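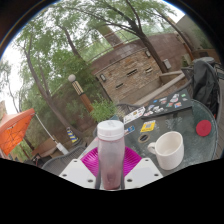
Patio meeting, 28th November, minutes by me (Birdie), so blame me for the typos! Present were Harriet Boateng, Tobias Lyons, Vojtěch Čierny and yours truly, with Darnell Sorensen sending his regrets. First item was the patio itself. I put in a word for keeping the round glass table, because it has the umbrella hole and all we need is the umbrella. Harriet got a price from Drideck for a big rectangular one and it came to 2,380, so that went quiet pretty fast. Agreed to keep what we have. Tobias will pick up an umbrella from Yazzie and keep the receipt.

Next, stickers. We have 87 left over from the September open day and everybody wants them gone (except Vojtěch, who wants more).

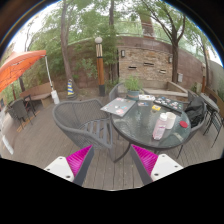
The patio table, with stickers, potted plant and pink bottle.

Harriet asked that papers and stickers come inside after each meeting. Agreed, and I'll bring a box. Vojtěch offered to water the plant, and we all said yes before he could change his mind! 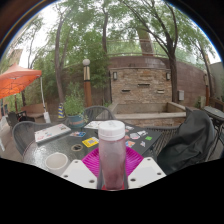
He also wants 14 more chairs for the spring lunch, and I think that's way too many for our deck. Tobias will ask Jolex if they rent them out. Left open until we hear back.

Dues: 2 still unpaid, Harriet to send a friendly note. Next meeting same spot, bring a sweater.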